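Bottle Work

By the time Alina reached the food court at Prallberg, the count stood at 1779. The Dekico study needed 2832 grasps, all made by hand with the same two-fingered gripper the robot would later wear. The method was dull and it was hers. Close on the plastic, lift, put it down, open, begin again. 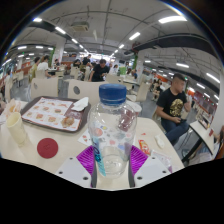
Kwesi thought the number was padded. Half as many would do, he had told her on the phone, if she moved to a new table more often.

She wrote that down and kept going. In the lab at Gulemach the arm had learned bottles against a grey wall, and at its first real lunch table it had reached for a cup. The trays were what it lacked – trays, napkins, people eating.

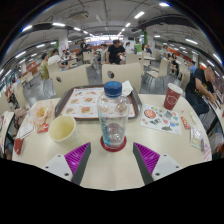 Open fingers, bottle ahead: the start of a grasp, or the end of one.

Séverine rang at four. The November model had missed 6 bottles in the morning test. The new one, trained on tables like these, had missed none.

"Do I stop, then?" Alina asked.

"No. Change tables."
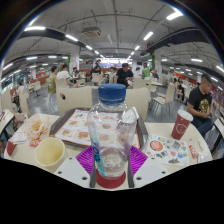 So Kwesi had been half right, and she would have to tell him. She picked up her bag and looked for somewhere to sit.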